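Budgeting for a first arm: what am I missing?

Posted by pondosham_shop, July 25, 2023

We want one small arm for sorting little parts on a tabletop. Tinport quoted $1,703 for the arm and $520 for the gripper. I've been planning the layout in simulation first, one arm on a big table.
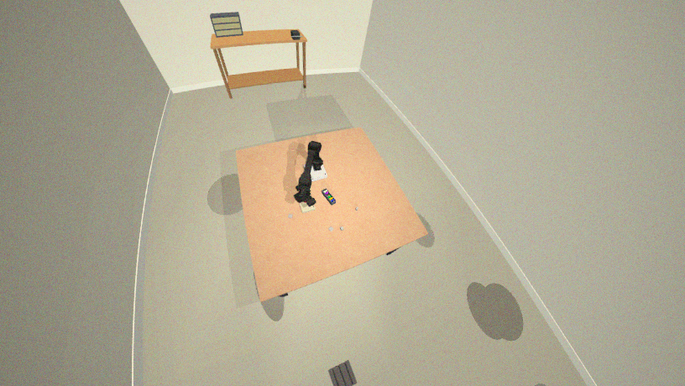
Safta Oprea
Ask Tinport if the controller and cables are in that price. Ours weren't. Set aside $100 for spare fingertips too, and get the shipping in writing.

grestholm2
just buy used

lindholm_r
Used is okay if it still gets software updates. Check the reach on the spec sheet before you pick a table. We ordered ours in October and waited 4 weeks for the mounting plate.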